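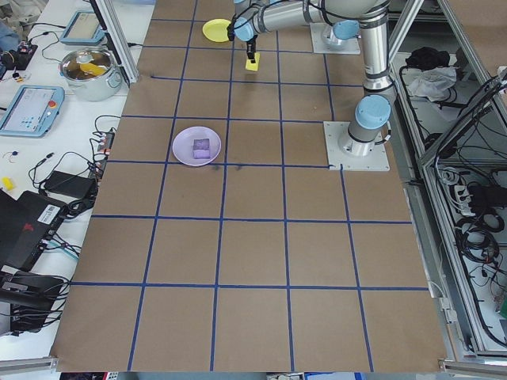

The arm cell at the Clarkirley shared workshop has moved to a new calibration surface, and the members' build page now carries the settings to go with it. The old surface was a printed mat that curled at the corners and shifted under load. Its replacement is brown kraft paper laid across the whole tabletop and divided into squares with blue painter's tape, five columns wide. Positions are called by row and column, so a run sheet can put the lavender plate with its sponge block in one square and the gripper with the yellow block in another. The paper scuffs and creases with use, and is changed when the marks begin to confuse the vision software.

Control runs on Grultley, the workshop's own scheduler, now at its second release. It reads a plain text file of moves and writes a log line for each pick. The first set of trials on the taped grid ran to 381 picks in July and used 2 gripper settings, one for blocks and one for sponges. The sponge setting closes more slowly and stops at a lower force. The target before the settings are frozen is 1000 picks.

Members who have copied the grid at home on smaller tables report that the tape lines need checking with a square after every paper change. A scaled layout for hobby arms, named Bunnag, is in the same folder as the log files. Cable routing on the side bench is the next job on the list.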